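2025-09-30

Range day for the jammer trials, so up at five and out to Purkcombe with a thermos and no breakfast (bad idea). 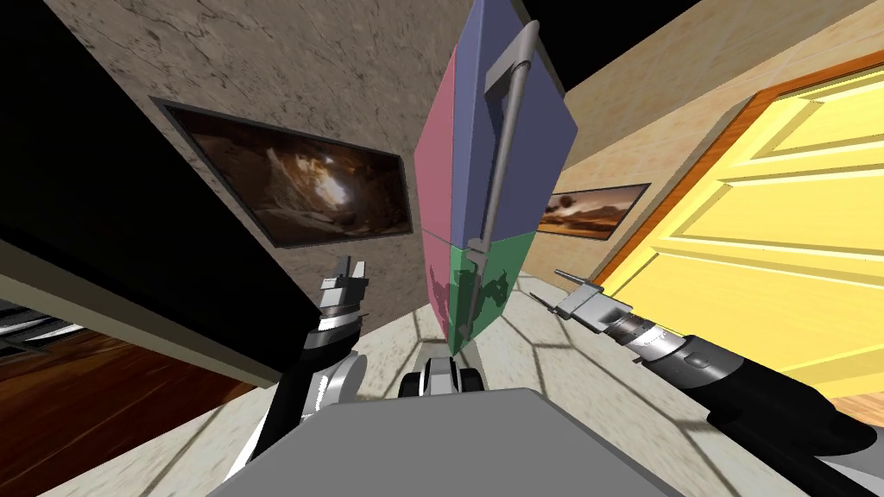
## Morning

We flew 16 sorties against the Gurnier unit and it dropped the link on all but two. Pretty happy with that! The two that got through came in low behind the tree line, same as in July, and I still think the antenna mast is too short.

## Afternoon

Wind picked up, so paperwork. The Nyitrai radar logged 1164 tracks before lunch and almost 1000 of those were birds. Gulls, mostly, I'd bet. Somebody has to sort them and I guess it's me.

Plivard wants the report by Friday. I've got 153 pages of logs to get through, and my good boots are still in the van.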